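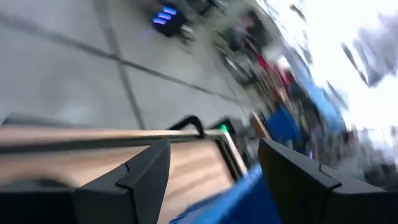

What do you use to clean gray floor tile when the grout lines have gone dark?

posted by gritty_in_the_utility_room

Warm water, a spoonful of baking soda and a stiff nylon brush will lift most of it, if what you have is dirt and not stain. Scrub along the line and never across it, wipe up the sludge with an old towel before it dries, then rinse with clean water and go and do something else for an hour. Wet grout always looks darker than it is, so don't judge your work until the floor has dried out completely. I have twice rescrubbed a perfectly clean floor because I couldn't wait.

If it's still dark after that, try an oxygen bleach powder mixed up the way the tub tells you to. Leave it to sit in the lines for the time it says and keep it topped up so it doesn't dry out. Skip vinegar. People love recommending vinegar, and people also love regrouting, apparently, because that's where regular use of it gets you.

One more thing to check before you wear out your knees: some grout was dark the day it went in. Pull out whatever piece of furniture hasn't moved in years and look at the lines underneath. If they match the rest of the room, congratulations, your floor is clean and you own a brush.

posted by Cerum

steam mop. done. mine cost 50 bucks and does the whole floor while I listen to the radio. cant help with corners, I put a plant in front of those

posted by wattimena_tile_fan

I'd be a little careful with the steam mop. It's fine on sealed grout in good shape, but if yours is crumbly or has hairline cracks, you are pushing hot water into places that would prefer not to have it. I did our back room in January with a rented steamer and a lot of confidence, and 2 of the lines by the door came up like wet cake.

What I do now, for 330 square feet of pale gray tile that shows everything:

Vacuum first, with the brush head. Mopping over grit just makes a thin gray soup, and the soup runs downhill into the grout, which is how you got here.

Work in patches you can reach without shuffling. Brush, wipe, rinse, move backward toward the door. Backward is the important part. Ask me how long I sat on a stool in the far corner.

Change the rinse water as soon as you can't see the bottom of the bucket. This will be sooner than you'd like.

When it's clean, leave it to dry overnight and put down a penetrating sealer with a small brush. Wipe any drips off the tile face right away or they'll set into shiny little islands. To see if you need sealer at all, put a few drops of water on the line. If they bead, leave it alone. If they soak in and go dark, seal it.

If there's any unfinished wood standing on the floor, lift it or put something under it before you start. The bottom edge of our bench drank half a bucket and hasn't forgiven me.

Sealing took me 6 evenings because I have a bad back and a short temper. You may be quicker.

posted by Bristovora, edited 25 May 2025 to fix the bit about sealer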